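Prudeo Student Robotics - Team Forum
Thread: Soft-object task, round 2

b_szilagyi
Members are reminded that entries close at 9 in the evening. Folding remains compulsory.
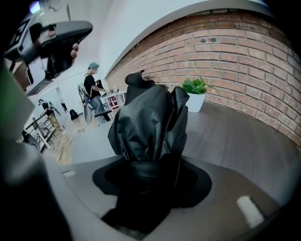 m.painemal
I must object to the folding rule. Glossy black material, gathered into creases as it is there, offers no clear edge to grasp. I propose lifting only.

Takacs_G
I do not agree - the rule was published in April.

m.painemal
Then kindly extend the time limit.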